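Washing Makeup Brushes and Sponges at Home

Most brushes get washed far less often than they should. Foundation, skin oil and dead skin build up in the bristles, the color starts going on in streaks, and after a while the skin around the chin and nose complains. You can do the job with things already in the house, and it takes less time than most people think. The waiting is the long part, so start in the evening.
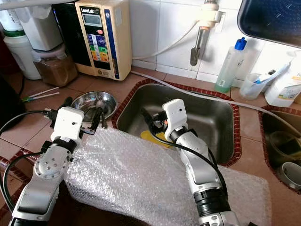 By the Skollero Home & Beauty Desk
Sunday, July 28, 2019
Filed under: Makeup Care

What you need

A mild soap or baby shampoo, lukewarm water, a clean towel, and a shallow dish or bowl. A little olive oil helps if you use cream or long-wear products. You do not need a special brush cleaner, although the Baso solid soap is good and one tin lasts a long time. Skip anything with heavy conditioner in it. It leaves a film, and powder will not pick up evenly afterward.

A textured mat is nice to have. The palm of your hand works nearly as well.

How often

Brushes and sponges used with liquid or cream foundation should be washed once a week. Sponges are better done after every use if you can manage it. Powder and blush brushes can go two weeks. Eyeshadow brushes fall somewhere in between, and if you switch between dark and light shades you will want to do them more often just to keep the colors clean. Eyeliner and lip brushes should be wiped after each use and washed weekly.

If you have had pink eye, a cold sore or any kind of skin infection, throw out the sponges and mascara you used during that time. Ask your doctor or pharmacist about the rest before you use it again.

Washing the brushes

1. Wipe off what you can on a dry tissue. This gets rid of loose powder and keeps the wash water from turning to mud right away.

2. Hold the brush with the bristles pointing down and wet only the tips. Keep water away from the metal collar. The glue sits inside it, and once water gets in there the bristles start to shed and the handle works loose.

3. Put a small amount of soap in your palm and swirl the brush in it gently. Do not scrub or push down hard. Bristles that get mashed sideways stay that way.

4. Rinse with the tips still pointing down. Squeeze the bristles lightly between two fingers and look at the water that comes out. If there is color in it, soap again. A dense foundation brush may need three or four rounds.
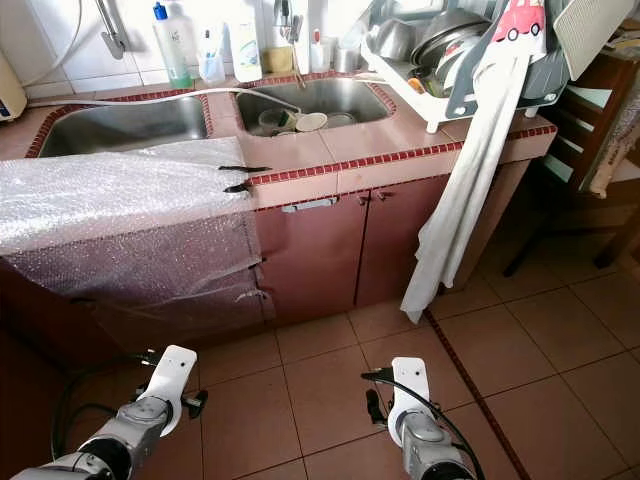 Long-wear foundation is the stubborn one, and soap alone often leaves a tan stain at the base of the bristles. Put a few drops of olive oil on a folded paper towel, work the brush back and forth over it until the color moves, then go back to the soap. Rinse well, or the oil will stay behind and the brush will feel greasy on your face.

5. Press the brush in a towel to get the water out. Do not wring it. Reshape the head with your fingers while it is damp.

Drying

Lay the brushes flat with the heads hanging over the edge of a table or shelf so air can get all the way around. Do not stand them upright in a cup while they are wet - the water runs down into the collar and you have the glue problem again. Small brushes are dry by morning. A big powder brush can take a full day, and in damp weather longer than that.

Keep them off radiators and away from the hair dryer. Natural hair goes brittle with heat, and synthetic bristles can bend out of shape for good.

If you put on makeup every day, keep a second foundation brush so you always have a dry one. It can be a cheap one. We have used an Ekero flat brush as a spare since May and it has held up fine.

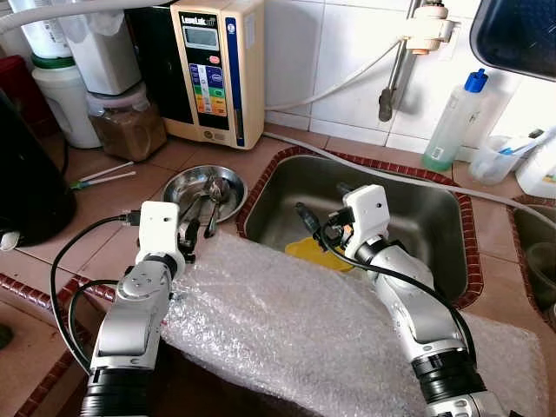 Sponges

Soak the sponge in warm water until it swells, rub soap straight into the stained side, and squeeze it over and over under running water. Most of the dirt is deep in the middle, so keep squeezing after the outside looks clean. When the water runs clear, roll the sponge in a towel and leave it somewhere open to the air. Never put a damp sponge back in a closed makeup bag or a plastic case. It will grow mold inside where you cannot see it.

Replace sponges every two or three months, sooner if they tear, smell, or have dark specks that do not wash out.

Lash curlers, tweezers and sharpeners

Wipe the metal parts with a cotton pad and rubbing alcohol. Go along the edge of the curler pad, where old mascara collects. The pad itself should be changed when it shows a groove. Vieira sells refill pads in packs of 8, and they fit most curlers of the ordinary size, but check yours first.

Sharpeners fill up with waxy shavings. A toothpick gets most of them out. Sharpening a pencil that has been in the freezer for a few minutes makes less of a mess.
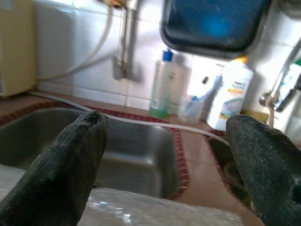 An empty stainless steel sink basin.

Rinse the sink when you are finished, as foundation and oil leave a ring that is harder to get off the next day. A drop of dish soap on a cloth is enough. If some of it got on the towel, dab it with the same dish soap before it goes in the laundry.

Storing clean brushes

Once they are completely dry, brushes can stand upright in a jar, heads up. Keep the jar out of the bathroom if the room gets steamy. A drawer is fine too, with a clean cloth laid in the bottom. For travel, roll them in a washcloth and hold the roll with a hair tie.

When to give up on a brush

A few loose bristles in the first washes are normal. If it sheds every time you use it, if the head wobbles, or if it still smells sour after washing and drying, put it in the trash. A wobbly handle alone can often be fixed with a little strong craft glue, left to set overnight before you use the brush again.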